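2 min read

May, by the Nakska newsletter desk

Sorting the sample tiles before the move

Our small shop is moving from the back of the Hoxha building to the front, and before we carry anything we decided to go through the sample boards. There are more of them than I remembered. The inventory book says we have printed 419 different motifs, and many were never shown to customers in a good light.

I started with the animals, then the plants, then the boards where both are mixed. The mixed ones are the most difficult to put in order. If I place all animals together, the board becomes heavy on one side, and the quiet motifs get lost next to them.

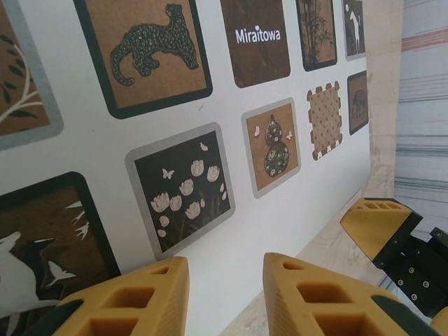 Choosing the order on a board takes me longer than choosing the motifs. I like to have one calm tile near every strong one, so the eye can rest a little. The leopard with its long curled tail asks for much attention, and the dark bamboo on the same row gives some quiet back. Borders help also: a black border makes the motif look closer, a gray one is softer, and I think the white flowers with the two butterflies are better in gray. The gourd has its own pair of butterflies, so these two make good neighbors. If you want tiles for a kitchen or a hallway, I would begin with such a pair and add one animal later.

Word tiles are a separate question. Some customers ask for a name, some for a short greeting, and the letters must be big enough to read from the door. For this we keep the rounded letters — they stay friendly even on a very dark brown.

The older boards from the Tiltlow series will go on the low shelf at the new place, where children can reach them. Please let them touch. The surface can be wiped with a damp cloth, but do not use anything rough, and do not lean the boards against a heater.

The Vaminus catalog is also ready at the counter. We printed 600 copies and it is free to take. If you ordered a board in spring and did not collect it yet, please come before the end of May, in the afternoon if possible. In the mornings we are packing, and the door on the yard side may be locked.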